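Candley Founders Board > Campus Programs > Prototype grants for non-engineering teams

Opened by dmarar

I run intake for the Candley student incubator. We are changing the prototype grant next term so that teams outside engineering can apply, and I would like comments on the draft before it goes to the program office. Main points:

Award is $2,000 per team, paid in two parts. The first half is released on acceptance. The second half is released when the team files a test report.

A test report must include feedback from 11 outside users. Outside means no team members, roommates or relatives.

Teams have 60 days from the first payment to file.

No code or hardware is required. A printed pilot issue, a pattern set, a lesson plan or a service script all qualify as a prototype.

Divya Marar

Reply from slowledger

The user count is fine for an app. It is a poor fit for a magazine or a theater project, where one reading with a full room produces more useful data than a set of forms. I would let the team pick between individual responses and one observed session.

Reply from tkessel_ops

Disagree with slowledger. An observed session with no minimum will turn into a launch party with a sign-in sheet. The fixed number is the only part of the draft that can be checked by someone who wasn't there. Keep it.

The deadline is the weaker point. If the first payment lands in December, the window runs through finals and break, and a team loses most of it without doing anything wrong. Count class days or move the payment.

Reply from dmarar

Payment dates are set by the accounting office and I can't move them. Counting class days is possible. I'll put it in the next draft.

On sessions: I could accept one if the team files individual notes for each attendee, with the same minimum.

Reply from pant_founder

I took Pant through the old version of this grant. We make work pants cut for people who sit all day, no electronics, no software. The old form had a required field for "technical architecture" and I pasted in a seam diagram. It was accepted. Please delete the field.

Spending breakdown, in case it helps with the budget template: fabric was the largest line, then pattern grading, then shipping samples to testers. The template had no line for shipping, so it went under "hosting."
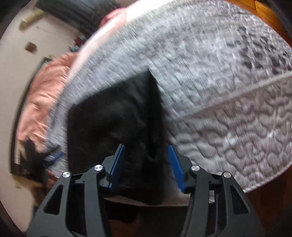
Does the grant cover materials that get used up in testing?

Fabric, paper, ink and food all count as eligible costs under the draft, as long as the receipt is dated inside the grant window and the item is named in the budget.

Reply from slowledger

Then the draft should say so. The current text reads "equipment and services." A reviewer who takes that literally will reject a bolt of fabric.

Reply from dmarar

Agreed. Changing it to "equipment, services and consumable materials." The technical architecture field is gone, and shipping gets its own line.

Reply from rowboat_j

Different concern. Who reviews these? I was on Darkeo, which was a walking tour business, and both of our reviewers came from software. One asked for our retention curve. Tourists visit once. We spent the whole interview explaining why the metric did not apply and never got to pricing.

Reply from tkessel_ops

That is a reasonable question for a reviewer to ask. Repeat purchase matters for hotels and booking partners even if the tourist never comes back. You could have answered with partner data.

Reply from rowboat_j

We had no partners at that stage. It was a prototype grant. The question belongs in a later round.

Reply from dmarar

The draft assigns 2 reviewers per application. I can require that one of them has worked in the applicant's field or a neighboring one. I can't require both, the pool is too small.

Reply from dereck_alum

I worked on Dereck, the audio drama studio. One reviewer from the field would have been enough for us. I would add that reviewers should get the rubric before the interview. Ours got it afterward and had to rescore from memory.

Also, is the Saturday workshop still mandatory? Half of it was about cap tables. A team with no plan to raise equity has little use for that.

Reply from dmarar

Still mandatory for now. The cap table segment will move to the end and become optional. The segments on pricing and contracts stay required for everyone.

Revised text goes up in this thread once the office has checked the materials wording. Objections to the class-day count should be posted before then.

Reply from slowledger

No objection to class days. I still want the session option written out in full, including who takes the notes.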